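Braltgate Users Forum
Two-Arm Cells > Faults and Safety
Thread: Left arm continues to close gripper after protective stop

Posted by e_fekete (Site Lead, Omthorpe)
Apr 20, 2019

Members are asked to review the following report and to advise whether they have observed the same behavior.

Our site operates a two-arm tabletop cell for household handling tasks. During a mug transfer, the right arm met more resistance than expected at the peg and entered a protective stop. The controller reported that both arms were stopped. The left gripper nevertheless completed its closing motion. A technician had already reached toward the table to free the mug, and the gripper closed on the cuff of her glove. She was not injured. The glove was cut.

The cell was taken out of service the same day. The event has been entered in our incident register and reported to the supplier under the service agreement.

The layout is the standard one for this task, with the mug tree in the middle, the plates in their rack toward the back, and the two arms working from either side. The program has not been altered since November.

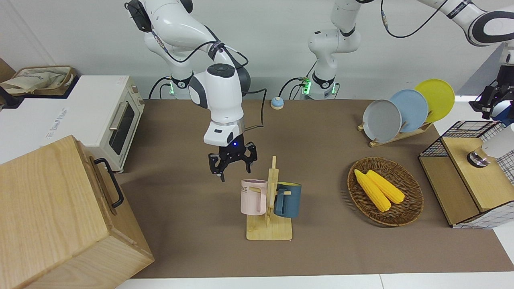 We repeated the sequence with the table closed off and all personnel outside the marked line. In 60 trials, the gripper continued to close after the stop in five. In each of the five, the close command had been issued immediately before the stop was triggered. When the command was issued after the stop, the controller rejected it correctly.

I would be grateful for replies from any site running the Prakau controller with grippers on a separate power supply.

Etelka Fekete

Posted by cellsafe_north

Thank you for the clear report. We observed the same fault on one cell last winter and were advised that it was expected behavior. The protective stop applies to the arm joints. The gripper is treated as a tool and finishes whatever command it has accepted. Page 6 of the integration guide states this, although the wording is easy to miss.

In my view this is a matter of training. Staff should not reach into the cell on a protective stop. They should press the emergency stop and wait for the gripper supply to drop.

Posted by m_liao_controls

I must respectfully disagree with the previous reply. If the screen reads "All motion stopped," an operator is entitled to rely on it. A procedure that requires staff to disbelieve the display is a weak procedure, and I would not sign it.

Please also note that dropping the gripper supply releases whatever is being held. At our site a stoneware mug fell from shoulder height for this reason.

Posted by cellsafe_north

The point about the display is accepted. I maintain that the emergency stop is the correct first action. A broken mug is preferable to a crushed finger.

Posted by harrow_bench

Could the original poster confirm whether the status lights changed at the time of the stop? On our cell the rings at the arm bases remain green during a protective stop and change only on an emergency stop. Two of our operators had understood green to mean that it was safe to approach.

Posted by e_fekete (Site Lead, Omthorpe)

I cannot confirm the color of the lights at the moment of the event. The technician does not recall, and the log does not record it. We will check this in the next set of trials.

With regard to page 6, I have read the passage. It states that tools "may retain their last instruction." I do not consider that sufficient warning of a moving gripper.

Posted by Braltgate_Support

This thread has been forwarded to the product safety group. Pending a software revision, sites are advised to take the following steps:

Wire the gripper enable signal to the protective stop output, as shown in the optional wiring diagram.
Limit gripper closing force to almost the minimum needed for the object.
Prohibit hand entry until the emergency stop has been pressed and the gripper has been seen to be still.

The optional wiring holds the gripper at its present position and does not release the load.

Posted by m_liao_controls

If this wiring prevents the hazard, I do not understand why it is optional. I request that the product safety group respond to that question in this thread.

Posted by e_fekete (Site Lead, Omthorpe)

We have fitted the optional wiring and repeated the 60 trials. The gripper held position in every case. The lights stayed green throughout, as harrow_bench described, and I have added this to our report. The cell will remain out of service until we receive a written reply from the supplier.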